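**Small electric steamer for buns – worth the counter space?**

**idalina_a** – 10 May 2020

My bamboo basket finally split after 9 good years (it was my aunt's before that, so I can't complain!) and I've been looking at those little electric pots with the steaming bowl on top. There are only 2 of us at home now, and I mostly reheat buns on Sunday mornings. Does anybody here like theirs, or should I just buy bamboo again?

**GusQ**

Get the electric one, I say! Mine lives on the table and I use it far more than I ever used the stove. This type, with the steel tray:
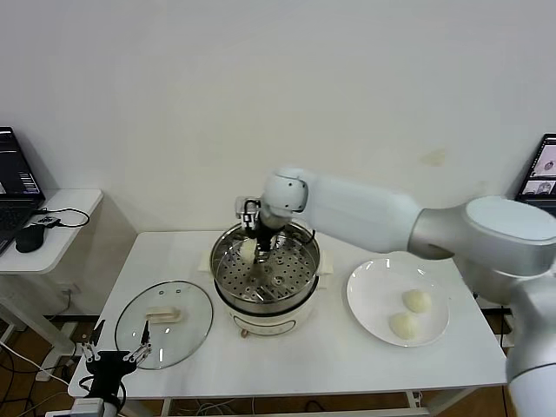 *White steamer pot, lid off, buns on the plate*

One knob on the front and a handle on each side, so there isn't much to learn. I set the glass lid down flat to the left and keep the plate on the right – otherwise I'm dripping all over everything.

**conceicao.frade**

I have to disagree with Gus, fondly. Steel trays make the bottoms soggy and the lid rains on the tops. Bamboo soaks all that up. I paid 55 dollars for an electric one and gave it to my neighbor by the end of May.

**GusQ**

Squares of parchment, Conceição! And wrap the lid in a dish towel. Mine do come out a little wrinkled on top, I'll give you that, but they taste just fine.

**idalina_a**

Parchment I have plenty of. How do you all get the tray clean, with so many little holes?

**GusQ**

Old toothbrush, warm water and a splash of vinegar.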